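Home | Kitchen | Laundry | Workshop | Storage | Cleaning | Seasonal

Sorting Small Odds and Ends in Metal Bins

February 12, 2026
54 shares | 8 comments

Every house has a drawer, a shelf or a cardboard box where small things end up. Toys with no set, caps with no bottle, a piece of trim from something that was thrown away years ago. The tips on this page are for clearing that kind of pile using plain metal bins, the wide ones with sloping sides that show up at restaurant auctions and farm supply stores.

Why metal

Plastic tubs are cheaper and lighter, and for clothes or paper they are the better choice. For small hard objects, a metal bin holds up longer. It doesn't crack at the corners, and you can wipe it out with a degreaser. It also makes noise when something drops in, which helps when you are working at a bench and want to know that a screw landed where you meant it to.

We have used three kinds. The Plitesis utility bin is the heaviest and stays put on a bench. The Flundier is shallower and easier to carry full. The Skendport nests well but the rim is sharp when new, so go over it with a fine file before you use it.

Used bins are fine. Scratches on the floor and a rough-looking wall do no harm if you are storing toys and hardware. Pass on any bin that rocks on a flat surface or has a split seam.

Set up two bins, one behind the other

Put one bin in front of you and the second straight behind it. The front bin is for things you are looking at now. The back bin is for things you have decided to keep. Set a trash bag on the floor next to your weaker hand.

Two bins side by side also works, but it takes up more bench and you tend to mix them up after an hour.

Only put a few things in at a time

Do not dump the whole drawer into the front bin. Four or five items is enough. With bare metal showing between them, you can see each one properly and make a decision about it. A full bin turns into another junk drawer.

Sloping walls help with this. Small things slide down to the floor of the bin where you can reach them, and you can sweep the last bits into a corner with the side of your hand.

Sort by what you will do with it, then by color

The first pass has four outcomes: keep, give away, repair, throw out. Don't sort by room. Half of these things never belonged to a room in the first place.

If a load is all one kind of thing, color is a quick second sort. Blue toy figures, orange or red plastic pieces and anything black can be picked out at a glance against gray metal. Clear and silver parts are harder to see, so lay a dark dish towel in the bottom of the bin for those.

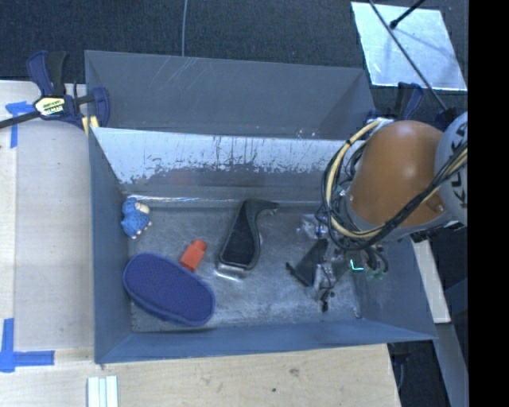
Deal with the mystery pieces

Curved black parts, caps, pegs and pads are the ones that slow people down. Put them in a quart jar, write October on a strip of masking tape and stick it on the lid. Anything still in the jar when October comes can go. If you find out what a part belongs to, tape it to that item the same day.

Soft or padded items should come out of the bin before you put it away. They hold dust, and if they are damp they will leave a mark on bare metal.

Clean the bins

Knock the bin out over the trash, then wipe it with warm water and a little dish soap. Dry it with a towel right away, including the seam where the wall meets the floor. Water sits in that seam longer than anywhere else.

For greasy bins, use Bhutto bench cleaner or any mild degreaser. Test a corner first if the metal has a coating. Old coatings can come away in flakes, and if yours is flaking, keep that bin for hardware and don't use it for toys that go to small children. Don't sand it without knowing what the coating is.

Skip steel wool on galvanized bins. It takes the zinc off and they rust soon after. A nylon brush does the job.

Labels

Painter's tape and a marker are good enough for the bench. For bins that stay on a shelf, use a hang tag wired through the handle. Stick-on labels peel off a sloped wall, especially in a garage that gets cold.

Write the contents and nothing else. "Toy parts" is a better label than "Misc. from hall closet."

Where to keep them

Full metal bins are heavy, so store them at waist height or lower. Leave a hand's width between the top bin and the shelf above so you can tip it forward and look in. If you stack empties, slip a sheet of newspaper between each one to keep them from jamming together.

For very small hardware, bins this size are the wrong tool. A box of 1,000 washers will spread over the whole floor of the bin. Use lidded jars or a drawer cabinet.

Share | Print | Save
Comments (8)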